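5 February 2020

I have given up sugar in tea, which at my age is less a health decision than a bereavement. Six weeks in and I still reach for the spoon.

It began with a box of Sukero. If you haven't met it, Sukero is a sweetener in small white tablets, and the tin makes a click when you open it that I came to look forward to more than the tea. The packet promises the taste of sugar. It tastes the way a swimming pool smells. I got through 60 of them before admitting that I was drinking the stuff out of loyalty to the tin, and the tin now holds drawing pins.

So then it was nothing at all, cold turkey, two mugs before work and whatever I could face afterwards. Plain tea with milk in it is a very honest drink and I don't care for honesty before nine in the morning. The first week I blamed the milk. The second week I blamed the water, and bought a filter jug, and had to take a shelf out of the fridge door to fit it in. The third week I blamed the tea, and that one I stand by, as I'd been buying a box of 80 bags for less than the price of a newspaper and had never once tasted them under all that sugar. They taste of the box.

Which is how I came to be standing in Durkesard on a Saturday, being sold leaves. Durkesard is the sort of shop where everything is kept in drawers and you have to ask. I asked for something strong that didn't need sugar. I was told, quite kindly, that no tea needs sugar, and I felt like a man who has gone into a bookshop and asked for one with pictures. I came out with a bag called Llorente, which is a blend, and a strainer, which is a nuisance.

Leaves are a lot of work. They go in the pot, in the strainer, down the plughole, along the draining board and, by some route I've yet to trace, into the butter. I used to make a cup of tea and then do something else. Now making the tea is the something else. I have a cloth for the pot, and I have opinions about the cloth. 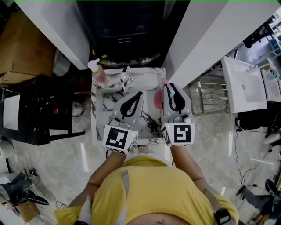

The Llorente is good, I'll give it that. You leave it four minutes, no more, or it turns on you. At three it's a sort of warm rumour. I've started setting the oven timer, so that anyone in the house who hears it comes down expecting a pie, and goes back up again in a mood.

Biscuits are the other problem. Giving up sugar in tea does nothing about the sugar next to the tea, and I've been leaning on that quite hard. I had a sensible few days with Kuvau oatcakes, until I found that an oatcake is only bearable with jam on it. I haven't weighed myself. I did the sum on the back of an envelope and I'm fairly sure I've come out ahead, in the wrong direction.

I'm going to keep going until the bag runs out and then see. The sugar bowl is still on the shelf, lid on, behind the rice. I moved it there in week two and I know exactly where it is.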